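Water testing — common questions

Coughlan Rural Water Testing. Tank, bore, dam and pool samples from Wustis, Omano and the farms in between. Please read before you ring, the phone is one person and she is also the front counter.

Do I need an appointment?

No. Walk in, drop off, pay, go. Appointments only if you want someone to come out and sample for you, see further down.

What do I put the sample in?

Our bottles please. Free from the counter, or we'll post them. Blue lid is for bacteria, white lid for everything else. Don't rinse the blue lid ones, there's a bit of powder in the bottom and it's supposed to be there (it knocks out chlorine). No jam jars, no soft drink bottles, no matter how well you washed them. We can't run bacteria on those and will send you home with a proper one.

How do I take it?

Kitchen tap or whichever tap you drink from. Take the aerator off if it has one. Wipe the spout, run cold water for 2 minutes, fill to the line, lid on. Don't touch the inside of the lid. Name, tap and time on the label in biro, texta rubs off in the esky.

For a bore, run the pump a good while first so you're not just getting what's been sitting in the pipe. For a dam, take it from where the pump draws, not the edge.

How fast do I have to get it to you?

Bacteria — same day if you can, 24 hours at the very outside. Keep it in an esky with an ice brick, not frozen. Metals and hardness aren't fussy, a few days is fine.

What time is the cutoff?

Counter opens 8.30 am. Bacteria samples in by 2 pm or they can't be set up that day. Everything else until 4. The after hours chute round the side is for white lids only. Blue lids left in there get binned and you'll have to resample, sorry.

Can I drop off at Omano?

Yes, the produce store in Omano takes samples in the fridge behind the till. Courier leaves there at 12 so be there before that. Bottles and forms kept there too. Pay us, not them.

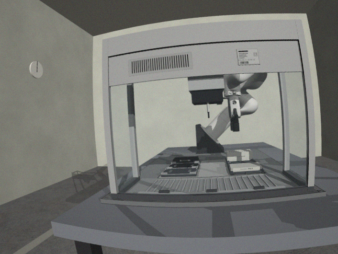 RESULTS AND REPORTS

When do I get my results?

Bacteria, 2 working days after set up. Metals and the full tank package take 4 working days, longer in August when all the pre-season bore samples land at once. Emailed as a PDF to whatever address is on the form. Please write clearly, we get a lot of bounced ones and it's nearly always an l that looks like a 1.

It's been longer than that and I've got nothing

Check your junk folder. Then email with the number from your reciept. Please don't ring to ask if it's ready, if it's ready it's been sent.

What does "detected" mean next to E. coli?

Means don't drink it untreated. Boil it for drinking, brushing teeth, washing salad, baby bottles. We phone you for these, same day, so put a mobile on the form and not the landline at the shed.

Usual culprits with tanks: bird droppings in the gutters, a dead something, a torn inlet screen. Clean up, treat, wait a week, test again. Retest inside a month is half price.

My report says "<" something. Is that bad?

No. It means lower than the smallest amount we can measure. Good news mostly.

Can you tell me if my water is safe?

We can tell you how it compares to the drinking water guideline for what you asked us to test. If you didn't ask for lead we don't know about lead. Older house, old flashing or paint on the roof, ask for lead.

Can you recommend a filter?

No, we don't sell them and don't take sides. Take your report to a plumber or a pump shop.

HOME VISITS

Will you come and take the sample?

Yes, within an hour's drive. Demetrius Ruiz-Ortega does the farm run, and he'll text the night before with a time. Dogs tied up please and gate codes on the booking form. If the bore head is locked leave the key out, he can't wait for you to come back from town.

Is the Brorow side included?

Up to the bridge. Past that there's a travel charge, ask for a quote. Road's closed when the creek is up and so are we, for that run anyway.

PAYING

Card or bank transfer. Cash at the counter, no big notes. Accounts for schools, caravan parks and dairys on request. We don't send a report until it's paid, except the E. coli phone call, you get that regardless.

Do you test for everything?

No lab does. No asbestos, no radon, no tasting it to see what's wrong. Funny smell, write down what it smells like and which tap, hot or cold — that helps more than you'd think.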